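カテゴリ:授業・プロジェクト / 見学レポート
6月 投稿:ロボット演習 生活支援班
コメント 7件 シェア 12

Pruvineのオープンデーに行ってきました(生活支援班・見学報告)

前期のプロジェクトのテーマが「家の中の片付けをロボットに任せるとしたら、どこまで任せられるか」に決まったのはいいものの、班の誰も家庭用のロボットが動いているところを生で見たことがなく、動画ばかり見て議論していました。さすがにまずいだろうということで、Pruvineの研究施設のオープンデーに申し込んだのが今回の見学です。班は全員で7人、当日は全員参加できました。代表して私がまとめを書きます。メモは全員分を集めましたが、感想が食い違っているところは食い違ったまま載せています。

集合は月曜の朝九時半、駅の改札前。施設までは駅からバスで、降りてから坂をけっこう上ります。革靴で来た人が一名いて、坂の途中からずっと無口でした。来年の班の人、歩きやすい靴で行ってください!

受付で首から下げる札と、立ち入りできる範囲を書いた地図をもらいました。撮影していい場所とだめな場所が色分けしてあって、地味だけど助かります。最初に大きめの部屋で会社の説明があり、そのあとは好きな順に回っていい方式でした。見たのは大きく分けて、運搬ロボットの通路、ハンドの展示、寝室の片付けデモの三か所です。

まず運搬ロボット。Menonという名前の背の低い台車型で、廊下を行ったり来たりしながら書類の箱を運んでいました。人が前に立つと止まり、どくと少し待ってから動きだします。この「少し待つ」が絶妙で、うちの班では評価が割れました。私は安心できると思ったのですが、「急いでいるときに家でこれをやられたらいらいらする」という意見もあり、帰りのバスでもまだ言い合っていました。説明の方によると、待ち時間は設定で変えられるけれど、見学者がいる日は長めにしているそうです。なるほど、いつもはもっとせっかちなのかもしれない。

つぎにハンドの展示。Dathamという部品メーカーの出張ブースで、指の関節を自分の手で曲げてみることができました。思ったより軽く、思ったより曲がりにくい。指先に力をかけると横のモニターのグラフがぐっと上がって、どのくらい押しているかが見えるようになっています。卵を模した樹脂の玉をつかませる体験もあって、順番待ちの列ができていました。私は力を入れる設定を欲張って、玉を床に飛ばしました。すみませんでした。

で、いちばん時間を使ったのが寝室の片付けデモです。正直、部屋に入るまでは「展示会っぽい、台の上に何か並べたやつかな」と想像していたので、ふつうに寝られそうな部屋が出てきて驚きました。ベッドがあって枕が並んでいて、背の高い白い扉の収納と、仕切りのついた棚がある。そこに銀と白の人型ロボットが立っていて、体じゅうに黒いケーブルが絡んでいます。製品っぽいつるんとした姿を期待していた人は「配線すごいな」と小声で言っていましたが、私はむしろこっちのほうが好きです。ちゃんと研究の途中という感じがして!

課題はぬいぐるみの片付けでした。ベッドの上にあるぬいぐるみを手でつかんで、白いカゴに入れる。言葉にするとこれだけです。でも、うちの班が二週間かけて作った作業の分解表と見比べると、これだけの中に「見つける」「どこをつかむか決める」「腕を伸ばす」「つかむ」「持ち上げる」「カゴの真上まで運ぶ」「離す」が全部入っているわけで、分解表に書いた矢印の一本ずつが目の前で進んでいくのは、ちょっと感動しました。黄色いふわふわしたやつを持っているあいだ、シーツの上にはまだオレンジ色のにんじんが転がっていて、後ろにいた小さい子が「にんじん!にんじんも!」と応援していました。 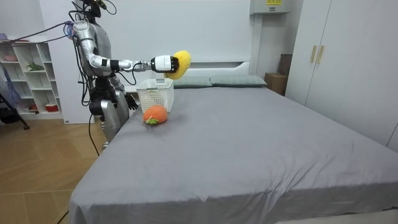 家の片付けをするロボットは、人の形をしていないといけないのでしょうか。

必ずしも人の形でなくてもかまいません。床の上のものを運ぶだけなら台車型のほうが安定して安く作れますが、ベッドや棚や引き出しのように高さがばらばらの場所を一台で受け持つなら、人に近い腕の長さと背丈があると、家具をそのまま使えるという利点があります。

このやりとりは私たちが事前に用意していた質問のひとつで、答えは説明の方の話を私の言葉でまとめ直したものです。うちの班では「車輪に腕を一本」という案がずっと優勢だったので、この答えを聞いて全員ちょっと黙りました。ただ、説明の方は人型を勧めているという口ぶりではなく、家の中で何をさせるかを先に決めないと形の話はできませんよ、という感じでした。耳が痛い。私たちは形から入っていたので……。

デモの部屋の外にはパネルがあって、ぬいぐるみの片付けを試した記録が出ていました。全部で187回試して、途中で人が手を貸さずに最後までいけたのが135回。成功率はほぼ7割ということになります。これを多いと見るか少ないと見るかで、また班が割れました。私は最初「けっこう高い」と思ったのですが、家で毎日使うことを考えると、何回かに一回は誰かが呼ばれるわけです。洗い物の最中に呼ばれたら自分でやったほうが早い。でも、これが夜中に勝手に片付けてくれて、朝になって一個だけ残っているとかなら、ぜんぜん許せる気もします。失敗をいつ人に知らせるか、という話は私たちの分解表には一行もなかったので、帰ってから書き足しました。

失敗の内訳も聞きました。多いのは「つかめたと思ったらつかめていない」だそうです。ぬいぐるみは表面がふわふわしているので、指が毛のところだけをつまんでしまい、持ち上げる途中で抜け落ちる。硬いブロックなら指先の力の値を見ればだいたい判断できるけれど、柔らかいものは力の値がじわっと上がるだけで、はっきりした境目がない、とのことでした。さっきDathamのブースで見たグラフが頭に浮かんで、ここでつながるのか!と一人で盛り上がってしまいました。たしかに樹脂の玉のときは線がかくっと立ち上がっていたんです。

もうひとつ多いのが、カゴのふちに引っかかるパターン。運ぶ高さを上げれば避けられるけれど、上げすぎると今度は落としたときに遠くまで転がるので、ほどほどの高さを探しているそうです。この「ほどほど」を人が決めているのか、記録から自動で決めているのかも聞いてみたところ、今は両方を混ぜているという答えでした。

記録のほうはCuritierという社内のソフトで管理していて、画面も少しだけ見せてもらいました。一回ごとの試行が一行になっていて、右側に短いメモを書く欄があります。メモの中身がとても人間くさくて、「シーツのしわに指が入った」「耳を持った、えらい」みたいなことが書いてあるんですよ。えらいって。うちの実験ノートは「失敗」「成功」しか書いていないので、あとから読んでも何が起きたか思い出せません。これは明日からでもまねできるので、班のノートの書式を変えました。メモ欄は空欄禁止です。

見学のあいだに出た質問と、聞けたことをざっと書いておきます。順番はばらばらです。

シーツの色は何でもいいのか、という質問が出ました。無地のほうがやりやすいのは確かで、柄物だとぬいぐるみとの境目を間違えることがあるらしいです。ただ、家庭に「シーツは無地にしてください」とお願いするのは本末転倒なので、柄物での練習もこれから増やすとのこと。

ケーブルはなくせるのか。研究中は測りたいものが多いので当分このままで、減らすこと自体は後回しだそうです。転倒のときに引っかからないか心配になりましたが、動く範囲をあらかじめ決めてあって、そこから出そうになったら止まるようにしていると聞きました。

止めるときは誰が止めるのか。これは私が聞きました。デモのときは必ず人が停止ボタンを持ってついていて、合図の言葉も決めてあるそうです。うちの実験ではボタンが机の端に置きっぱなしで、いちばん近い人が押すという雰囲気の運用でした。先生に見つかる前に直します(これを書いたので見つかります)。

人が使うベッドなのだから、片付けている最中に人が寝ころんだらどうするのか。班の中でいちばんよく寝る人の質問です。今の段階では、人がいるときはそもそも動かさない前提とのことでした。将来は避けながら続けられるようにしたいけれど、布団の中に人がいるかどうかの判定がまず難しい、という話になり、ここで時間切れ。もっと聞きたかった!

午後は休憩コーナーで、もらった資料を広げながら班の反省会をしました。自動販売機のコーンスープがなぜか六月なのにまだ売っていて、二人が買っていました。反省会で決まったことは次のとおりです。

・対象を「部屋全体」から「ベッドの上」に絞る。
・片付けるものは柔らかいものと硬いものの両方を用意して、結果を分けて記録する。
・ロボットの形の比較表は、いったん後ろの章に回す。
・失敗したときの人への知らせ方を、評価の項目に入れる。

絞ることには反対もありました。ベッドの上だけだと発表が地味になる、という心配です。気持ちはわかるし、私も最初は部屋全体をやりたい側でした。でもあの部屋で、ぬいぐるみを片付けるためにどれだけの人と時間がかかっているかを見てしまうと、私たちの残り日数で部屋全体はどう考えても無理です。中間発表で先生に言われる前に自分たちで気づけたのは、来たかいがあったと思います。

うまくいかなかったこともあります。まず、動画を撮る係を決めていなかったので、全員が同じ場面を撮って、Menonが曲がり角を通るところは誰も撮っていませんでした。曲がり角の様子は言葉で書くしかなく、しかもメモによって「ゆっくり曲がった」と「意外と速かった」があるので、報告としては使えません。それから、質問をまとめた紙を私が家に忘れました。スマホに下書きが残っていたので何とかなりましたが、後半の質問は記憶で聞いたため、聞き漏らしが二つほどあります。電池の持ち時間と、洗濯したあとのぬいぐるみでも同じようにつかめるのか、という質問です。後者はけっこう気になっていたので、お礼のメールと一緒に聞いてみるつもりです。

機材の話も少し。うちの演習室にある小型のアームは腕が短くて、ベッドの奥まではまったく届きません。そこで、実物大のベッドはあきらめて、子ども用の布団を半分に折ったものを台に載せて使うことにしました。シーツは演習室にあった白い布を使います。ぬいぐるみは各自の家から持ち寄り。すでに三人が「貸すのはいいけど絶対に落とすな」と言っていて、実験の前から緊張感があります。私はずっと押し入れにいたペンギンを出すことにしました。

ハンドについては、Dathamのブースでもらった資料に、柔らかいものをつかむときの指先の当て方が載っていて、そこに出ていた「面で受ける」という考え方を試してみたいです。今のグリッパーは指先が細いので、スポンジを貼るところから始めます。スポンジは厚いのと薄いのを買ってきましたが、厚いほうは貼ったらぬいぐるみより先にスポンジがつぶれて、つかんだかどうかが余計にわからなくなりました。薄いほうは来週やります。

次回の報告は中間発表の直前に出す予定です。見学に行きたい班は、Pruvineの受付は人数がまとまっていると時間をずらしてもらえるので、早めに連絡したほうがいいです。バスは昼すぎに本数が減ります。

タグ:見学 / 生活支援ロボット / 前期プロジェクト
この記事をシェア コメントを見る(7)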